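Stemo hand-held grippers: does the training claim hold up?

Stemo says 568 demonstrations recorded with its hand-held grippers are enough to teach an arm two-handed work. I have my doubts. The set leans on easy, rigid things, and shiny two-part brass pieces with cord on them are another matter.

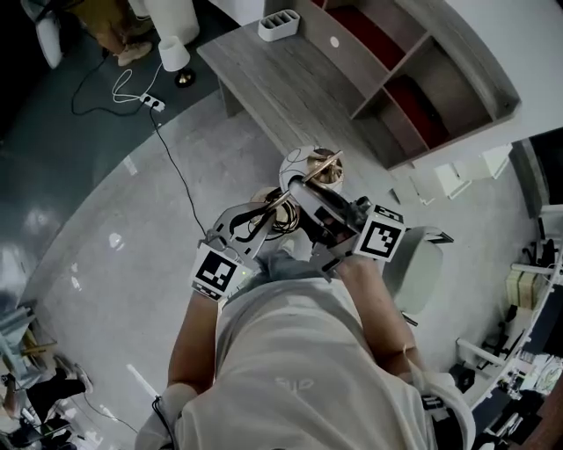

Results

Our arm managed 2 of 11 tries on brass - Stemo's report skips metal entirely. Good grippers, thin evidence. I'd wait for the next release.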